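Packing for a 152 km hike when you hate packing. Short thread, numbered so I can find things later.

1/ The Gerkevska track has three huts and no shops. Everything you eat past Ciklow you carry in. My first time I took far too many clothes and not enough oats.

2/ Weigh things. A kitchen scale is fine up to a few kilos. My limit for spare clothing is 500 grams, socks included. If a jumper puts me over, the jumper stays home.

3/ Sort by when you need it, then bag it. Clear plastic for clothes, folded flat. You can tell a shirt from a fleece without opening anything, and the colour shows up well inside a dim hut.
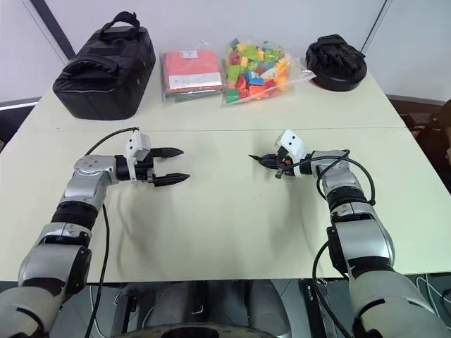 4/ Food goes in by day. Breakfast, lunch and dinner for one day in one bag, labelled with a marker. Eat the heavy stuff first — tinned fish, cheese, anything with water in it.

5/ Water. The tank at Curnudska hut was low when I went through in September. I now leave Ciklow with three litres and treat whatever I top up with.

6/ Hut fees are $90 for the full track, paid before you start. The Hung hut sleeps 12 and fills early on long weekends, so bring a tent anyway.

7/ Leave a set of clean clothes in the car. It's roughly 100 km back to the highway and you will want them.

8/ Will post the food list next, with weights.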